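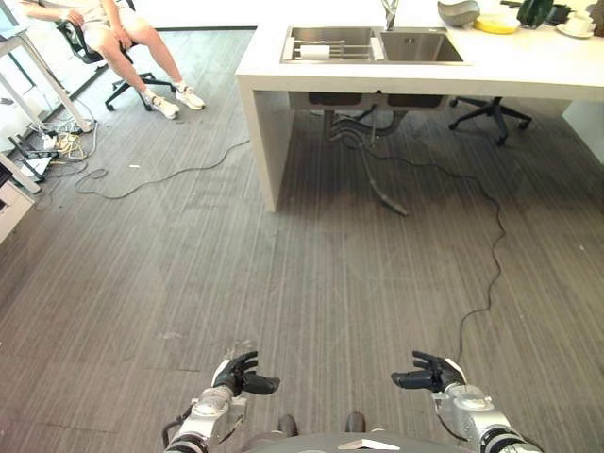 My mother-in-law had been in the apartment for six minutes before she found something wrong with the kitchen. I had moved to Clundow in June, signed for the keys, and spent 200 dollars on things I believed a kitchen wanted. She looked it over the way a judge looks at a dog. The paper towels, she said, were lying across the dish rack. In the sink. I said they were resting. She looked under the counter, where the gray drain pipes were on view to anyone who cared to bend down, and bent down. "In Cârstea," she said, "pipes are kept to themselves."

She had brought vegetables. She had also brought the rules of her late husband's house, of which there were 17, and most of them had to do with plates. A plate was washed by hand first, so as not to embarrass yourself in front of the dishwasher. Cups went in on their sides only if you had been raised by wolves, or by people from Harnon, who were worse.

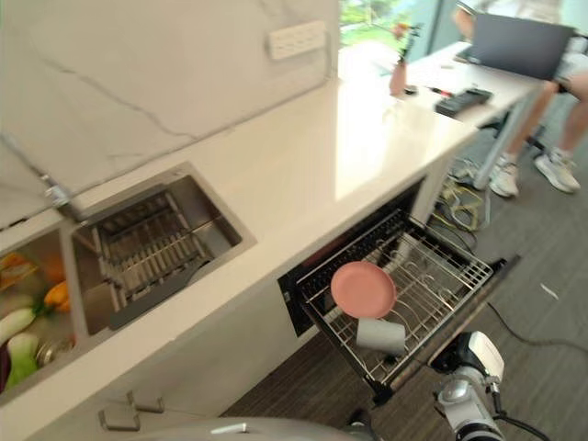 Why wash a plate before it goes into the dishwasher? Her view was that the machine should confirm your work – it was never meant to do it for you.

I said this seemed like a lot of hot water. She said that at 86 she had used less hot water than I had used arguing. Then she took off her rings, put them in her coat pocket, and began unloading everything I had loaded, including a bowl I was fairly sure was still clean from the store. She held it up to the window for a long time. I found myself hoping for the bowl.

"Trusov," she said at last, reading the stamp on the bottom. "They make tractors."
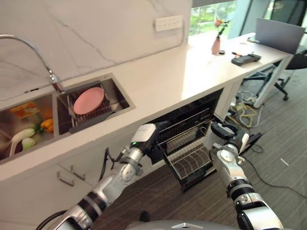

I told her they had branched out. She put the bowl on the counter, well away from the others, and asked where I kept the good towels. I opened a drawer I knew to be empty and looked into it for as long as I decently could. When I turned around, she was back in her coat and going through its pockets for her rings.

"Leave the drawer," she said. "Get your shoes. The store closes at six."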